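Laborautomation, Teil 4: Einrichten und Pflege einer Beschickungszelle
Skript zur Vorlesung, Marlies Imhof

Vorbemerkung

Wer letzte Woche gefehlt hat: Wir reden weiter über die Zelle Lalemetti. Ein Tisch, ein Arm, links ein Gerät mit ausfahrender Schublade, rechts ein zweites Gerät mit Deckel. Der Arm legt etwas in die Schublade und holt es wieder heraus. Mehr tut er nicht, und ich bitte Sie, diesen Satz im Kopf zu behalten, wenn Sie Prospekte lesen, in denen vom »autonomen Labor« die Rede ist.

4.1 Was der Anbieter verspricht

Im Angebot der Firma Zaugg steht, die Zelle sei »in einem halben Tag betriebsbereit«. Das stimmt, sofern man unter Betrieb versteht, dass sich der Arm bewegt. Bis er eine Probe zuverlässig ablegt, vergingen bei uns 14 Arbeitstage. Davon gingen die meisten in Dinge, die im Angebot nicht vorkommen: Tischplatte ausrichten, Kabel umlegen, Schubladenposition nachmessen, Schnittstelle zum Gerät klären, noch einmal Schubladenposition nachmessen.

Die Steuersoftware heißt Zorkton. Sie hat einen Assistenten für die Ersteinrichtung. Ich habe ihn zweimal laufen lassen und zweimal verschiedene Nullpunkte bekommen. Seither lernen wir die Punkte von Hand an.

4.2 Reihenfolge der Einrichtung

Erstens der Tisch. Wasserwaage längs und quer, danach alle Füße kontern. Wer das nach dem Anlernen macht, darf von vorn anfangen.

Zweitens die Grundplatte des Arms. Schrauben über Kreuz anziehen, am nächsten Morgen nachziehen. Das Drehmoment steht im Montageblatt, und zwar auf der Rückseite.

Drittens die Geräte. Sie stehen auf Gummifüßen und wandern. Anschlagwinkel setzen oder wenigstens die Umrisse auf der Tischplatte anzeichnen. Ein Gerät, das zum Reinigen kurz angehoben wurde, steht danach nie wieder am selben Ort, auch wenn der Kollege das beteuert.

Viertens die Punkte. Für jede Station brauchen Sie mindestens einen Anfahrpunkt mit Abstand, einen Greifpunkt und einen Rückzugspunkt. Der Anfahrpunkt liegt vor der Schublade und etwas höher als der Greifpunkt. Wer ihn weglässt, spart eine Sekunde pro Zyklus und bezahlt irgendwann eine Schublade.

Fünftens der Probelauf mit leerem Greifer, dann mit einem Blindstück, dann mit dem echten Träger. Geschwindigkeit beim ersten Durchgang höchstens 10 Prozent. Eine Hand am Halt.

4.3 Simulation: wozu sie taugt und wozu nicht

Die Zelle gibt es auch als gerechnetes Modell. Bokus, unser Modellpaket, bildet Tisch, Arm und Geräte ab, und Sie werden in der Übung zuerst dort arbeiten. Dagegen ist nichts einzuwenden. Man sieht früh, ob der Arm die Schublade überhaupt erreicht, ob der Ellbogen mit dem Gehäuse zusammenstößt und ob vorne genug Platz bleibt, um Flaschen und Kleinteile abzustellen.

Skeptisch werde ich bei Erfolgsquoten. In der Simulation gelangen uns 89 von 89 Ablagen. An der echten Zelle waren es am selben Nachmittag 31, dann klemmte der Träger. Das Modell kennt keine statische Aufladung, keinen Kabelzug und kein Spiel in der Schubladenführung, es sei denn, jemand trägt das alles ein. Eingetragen hatte es bei uns niemand.

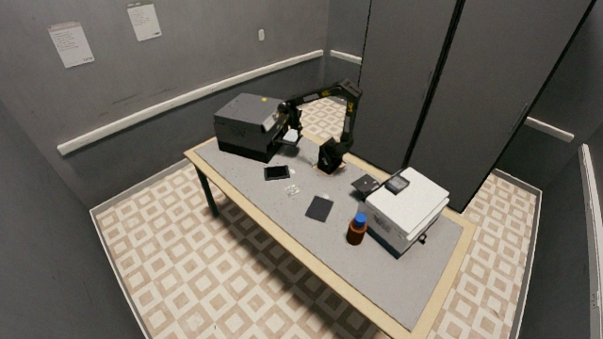 Prüfen Sie deshalb bei jedem Modell, woher die Maße stammen. Aus der Zeichnung des Herstellers? Dann fehlt der Anschlagwinkel, den Sie selbst gesetzt haben. Am Gerät abgenommen? Dann gehört dazu, mit welchem Messmittel und bei welcher Schubladenstellung. In den Übungsberichten vom letzten Jahr fehlte diese Angabe fast durchgehend, und die schönen Bahnkurven im Anhang haben das nicht wettgemacht.

Ein zweiter Punkt betrifft den Greifer. Im Modell schließen die Finger auf ein vorgegebenes Maß, und das Teil sitzt. In Wirklichkeit hängt der Halt vom Belag der Fingerspitzen ab. Nehmen Sie die Greifkraft nie aus der Simulation in die Steuerung mit, ohne sie am Blindstück zu prüfen.

4.4 Pflege im laufenden Betrieb

Täglich: Fingerspitzen mit fusselfreiem Tuch abwischen, Schublade leer ein- und ausfahren lassen und dabei zuhören. Ein Schleifen ist ein Befund und kommt ins Heft.

Jeden Montag: Referenzpunkt anfahren und mit der Lehre vergleichen. Abweichung notieren, auch wenn sie null ist. Die zulässige Grenze steht im Zellenheft. Wird sie überschritten, lernen Sie nicht gleich die Punkte neu an. Suchen Sie zuerst, was sich verschoben hat. Sonst korrigieren Sie einen lockeren Fuß in der Software und wundern sich in der Woche darauf.

Alle 2 Monate: Grundplatte nachziehen, Kabelführung auf Scheuerstellen ansehen, Sicherung der Punktdatei zurückspielen und prüfen, ob sie sich öffnen lässt. Eine Sicherung, die man nie zurückgespielt hat, ist eine Vermutung.

Zaugg bietet dazu einen Wartungsvertrag mit »vorausschauender Diagnose« an. Ich habe nachgefragt, welche Größen dafür ausgewertet werden. Die Antwort nannte Betriebsstunden und Motorstrom. Einen verrutschten Gummifuß findet man damit nicht.

4.5 Störung: Schublade nimmt den Träger nicht an

Zelle anhalten, Arm in den Rückzugspunkt fahren, nicht von Hand drücken. Träger entnehmen und auf Grat prüfen. Lage des Geräts am Anschlag kontrollieren. Danach Blindstück bei niedriger Geschwindigkeit. Erst wenn das sauber läuft, wieder mit Träger.

Zur Übung

Bringen Sie das Zellenheft mit. Lesen Sie vorher 4.2 und notieren Sie, an welcher Stelle der Reihenfolge Sie anders vorgehen würden und mit welchem Grund. »Geht schneller« lasse ich gelten, wenn eine gemessene Zeit dabeisteht.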